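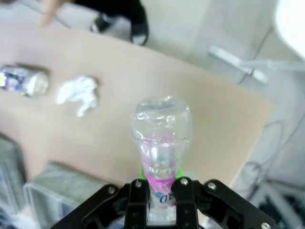
Clear plastic bottle with its label on.

WASTE AND RESOURCE RECOVERY
Unit 2: Source separation and contamination
Handout for students at the Jinedville campus

Read this before the tutorial. The terms set in the first section are used in the assignment without further explanation.

Terms

Source separation means sorting materials where they are discarded – at home, in an office or at a worksite – before they are collected.

Commingled collection puts several recyclable materials in one bin. They are separated later at a materials recovery facility, usually shortened to MRF and pronounced "murf".

Contamination is anything in a stream that the stream is not meant to carry. The same object can be contamination in one bin and wanted material in another. A glass jar belongs in a glass stream and is a contaminant in an organics stream.

Residual is what is left after recovery and goes to landfill or energy recovery.

Why contamination matters

Contaminants cost money at several points. They take up space in the truck, slow down the picking line, and lower the price paid for the baled product. Food residue on paper shortens its useful life as a feedstock, and broken glass lodged in cardboard wears out pulping equipment.

Paper and cardboard are the most easily spoiled. Fibre that has soaked up oil is generally rejected. Metals are more forgiving: steel is pulled out by magnet, aluminium by eddy current, and both are melted at temperatures that burn off most residue.

Plastics sit somewhere between. PET (code 1) and HDPE (code 2) have established markets. Film and multilayer packaging do not have the same outlets, and film wraps around the shafts of disc screens, where it has to be cut away by hand during a shutdown. Councils differ on lids, so check the local rules before you give anyone advice.

Bin stations

Shared bin stations perform differently from household bins. Users are often in a hurry and may not know the local rules. Points to look at in a site visit:

Are the bins side by side? A lone recycling bin tends to collect general rubbish.
Is there a sign at eye level as well as on the lid?
Do the openings differ in shape?
Do the liners match the stream colour? Cleaners often rely on liner colour after the bag has been tied off.
Is the order of the bins the same on every floor?

The Noltell office trial is the case study for this unit. Noltell took away desk bins and put a shared station on each floor. Complaints were heavy in January and then dropped away. The trial report is in the course reader, under Asamoah. Pay attention to its section on cleaning contracts, which had to be rewritten partway through.

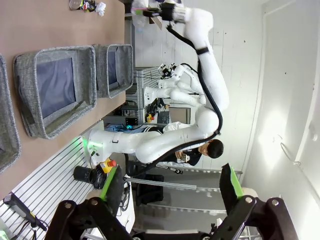 Measuring contamination

Contamination is normally reported by weight:

contamination rate (%) = mass of contaminants ÷ total mass of sample × 100

Worked problem. A commingled sample from the Skaltine depot weighs 255 kg. Hand sorting removes 20 kg of contaminants.

20 ÷ 255 × 100 = 7.8 per cent

Weight understates light materials. Film plastic can fill a good part of a bin and hardly register on the scale, so many audits record volume as well. State which one you are using. Moisture also affects the result, paper especially, and samples should be kept under cover until they are weighed. 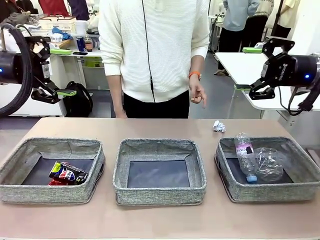 Wrapper in the left basket, clear plastic bottles in the right.

For the tutorial

Bring the collection rules for your own council area and be ready to compare them with the Jinedville rules. Assignment 1 is due Friday, June 16, 2023. Show your working for all rates and give masses in kilograms.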